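Prothero Head Camera Kit for Student Teams
Bretus Education / Competition equipment / Recording kits 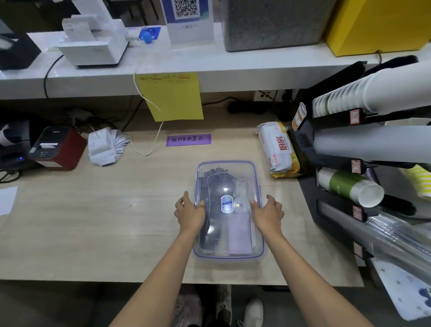
Head-height view of a counter task: both hands on a lidded storage container.

The Prothero kit records hand work from the wearer's head position. It is supplied to school and college robotics clubs entering the handling class of the Tosidville student competition, where teams build a set of demonstrations and use it to train their own two-arm machine. The kit can be used without the robot. Most clubs begin recording several weeks before the arms are assembled.

What is supplied
Headband with adjustable rear strap
Camera module and tilt bracket
Recorder unit with belt clip
Cable, head to belt
Charger and mains lead
Printed task log, 65 sheets
Carry case

Specification
Weight on head: 572 g including bracket
Recording time: up to 20 minutes per charge
Storage: removable card, not supplied
Tilt: fixed stops, locked by thumbscrew
Lens cover: replaceable, sold separately
Order code: PR-1025

Setting the tilt
Stand at the counter with elbows bent and both hands flat on the work surface. Loosen the thumbscrew and lower the camera until both hands and the far side of the work area are in view. Lock the screw. The tilt should be set again for each wearer. Record a short test and check it on a full-size screen before starting a set.

Container tasks
Lidded containers are listed in the October rules under two-handed objects. A clear body with a coloured rim is suitable, as the edge of the lid can be found easily during labelling. Soft contents such as folded cloth may be left inside. Teams should log each attempt under one of four headings: lift, slide, open, close. Attempts in which a hand leaves the view are kept and marked P for partial.

Counters in normal use are accepted for the open class. Printers, cup racks, cables and paper slips may stay where they are. The bench class requires a cleared surface and a plain mat.

Notes from clubs
Kandivwood College ran the kit for one term with a team of six. Esi Annan, who kept the log, reports that the belt clip works loose on thin waistbands and is better fitted to a lanyard. Iolo Jarman found that the tilt bracket slips if the thumbscrew is tightened before the washer is seated. The washer is now fitted at assembly. Kits bought earlier can be corrected by hand; the instruction sheet is available from Nerys Watkins in the parts office.

Compatibility
Recordings open in the Prothero desktop viewer and in the standard competition labelling tool. The older belt recorder (grey case) does not fit the current cable. An adaptor is stocked.

Ordering
Schools may order on account. Loan kits are limited to one per club and must be returned with the log sheets, used or unused. Replacement headbands are sold singly. Technical questions to Ieuan Yorath, Bretus Education.

Page revised 2018-12-18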